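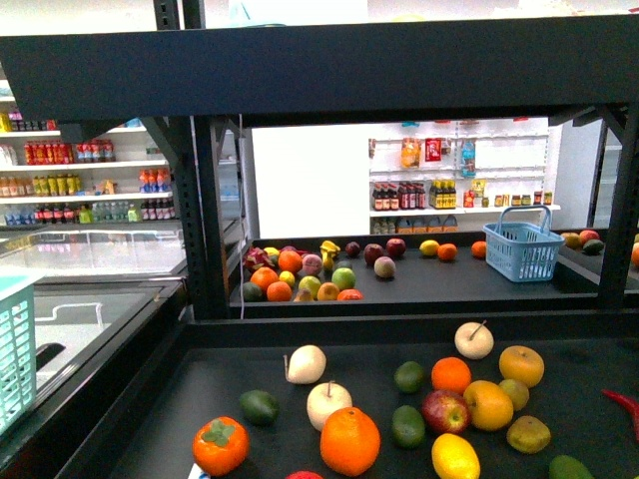 Sorting artificial fruit for a classroom shop
Posted by Jurgita Rimkutė

Our training center operates a practice shop for adult learners, and I have been asked to prepare a written standard for the display of artificial fruit. At present the pieces are placed on black trays without any order. On the front tray, white pears, limes and a lemon lie among the oranges, and the persimmon is easily taken for another orange. Learners are expected to locate an item from a shopping list within 2 minutes. Should the fruit be grouped by kind or by color? I would also welcome advice on cleaning.

Yetunde Dauda
Grouping by kind is recommended. Learners work from names, and a list does not ordinarily state a color. Citrus should be kept together, with limes and lemons in separate rows. The persimmon should be placed well away from the oranges with its green leaves facing up. Pears of different colors may share one row. Please wipe each piece with a damp cloth and mild soap, and dry it before it is returned to the tray. Painted surfaces should not be soaked.

Roxana Nedelcu
We use color at Luvarano and have had no complaints.

Tarmo Jõgi
I agree with Ms. Dauda as regards kind. Small printed name cards in front of each row are also advisable. They should be removed for assessment. Our own cards are kept in an envelope under the register.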